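Clothes rack set, README
Last edit 08/05/2022, Fereshteh Talebi

Quick notes so people stop emailing me. Longer write-up coming in June, maybe.

What this is

Pictures and clips of small laundry being hung on a little rack with clip hangers. Underwear mostly, plus other light bits. Folder name is Cilleo, after the project. The older folder called Itgate is the sock folding, differnt set, don't mix them.

Counts
clips: 3947
stills pulled out and checked by hand: 561
clips with garment labels done: 3616
people labelling: 2 (me and Patricio Rivadeneira)

The remaining clips have a hanger label but no garment label yet. Use them if you only care about the rack.

Setup

Small white rack, silver top rail, stood on a wooden surface with pale walls round it. Clip hangers, hooks over the rail. Pink basket to the side. Light garments only, anything heavy drags the clips down and the labels get messy.
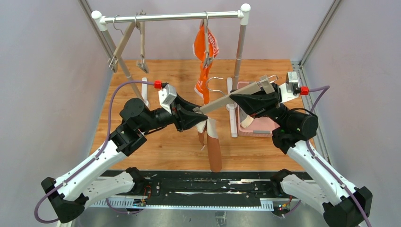 Can I use the stills without downloading the clips?
The stills sit in their own folder with their own label file, so take that and leave the rest. File names match the parent clip if you want to go back later.

Labels

One row per garment per clip. Columns:

garment: brief, vest, sock, cloth, other
colour: main colour only, ignore piping and lettering
state: in hand, on hanger, on rail, in basket, unclear
clips_used: 0, 1 or 2
crumple: flat, soft, bunched

crumple is the weak one. Patricio and I disagreed a lot on soft vs bunched. We settled it by looking at the waistband: if you can follow it end to end it's soft, if it folds over itself it's bunched. Twisted on the hanger counts as bunched. Early rows were done before we agreed this and I have redone most of them, not all.

"on rail" means the hook is over the rail and let go of. Hook touching but still held = in hand. This matters, please don't merge the two.

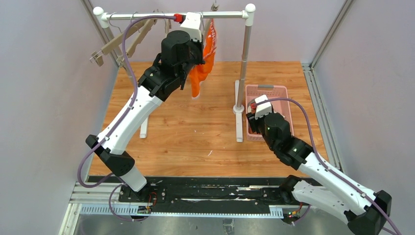 Basket labels are simpler. A garment is in the basket if most of the fabric is below the rim. Hanging over the side goes under unclear. We did try a "half in" label and dropped it after a week, too fiddly.

Hangers

Each hanger is labelled on its own, even when they overlap. Rules we used:

empty hanger: no fabric in either clip
one clip: fabric held on one side, other clip open or just hanging
two clips: both holding the same garment
If two garments share a hanger, make two rows, same hanger id.

Hanger ids run left to right along the rail at the start of the clip and stay fixed after that even if they get shuffled along. Sounds obvious, caused most of our mistakes. 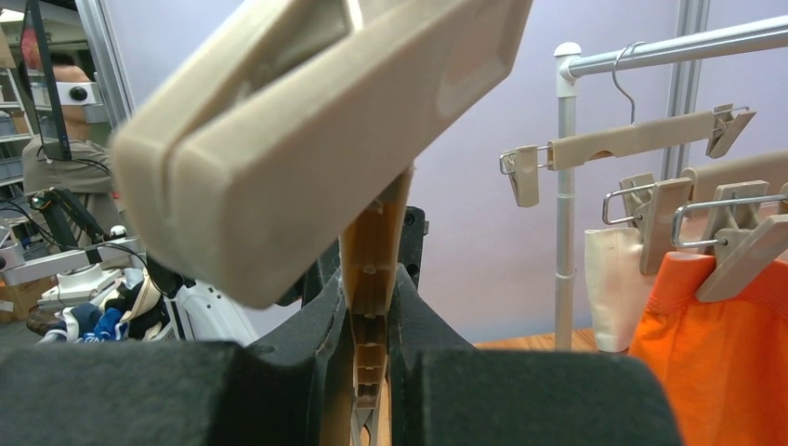 Hooks get their own column, hook_dir, left or right, which way the open end faces. Leave it blank if the hook is hidden. Thin wire hooks are hard to see against the rail, so expect blanks, up to 561 rows of them in the current file.

Known problems

- white garments on pale walls, edges are poor, check before using for outlines
- some clips start with the rail already part full
- colour says "tan" in older rows and "beige" in newer ones, same thing, will fix
- vest and cloth got mixed up when bunched
- spare copy on the Salehi drive is out of date, dont use it

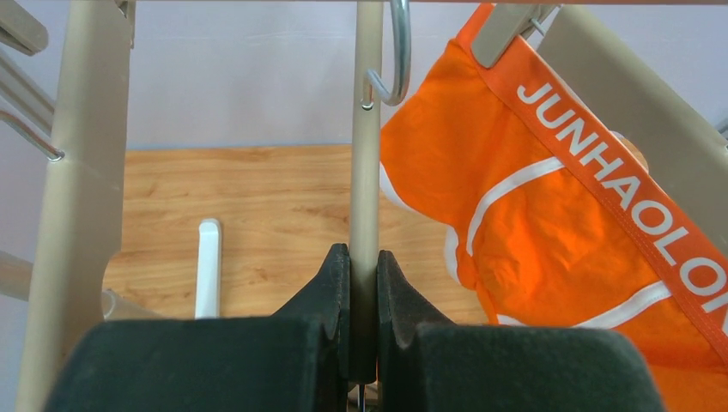
What do I do about brand names printed on waistbands?
Leave them out of the label file. If you need them for text reading, make a separate file and put exactly the letters you can see, with a dash where they run out of view.

Files

clips/
stills/
labels_garment.csv
labels_hanger.csv
notes_crumple.txt (read this one)

Sharing

Fine for teaching and research. Anything else ask me first. The Clorier split is just a smaller list of clips for quick tests, same labels, same rules. Corrections to Patricio please, with the row number, one mail per batch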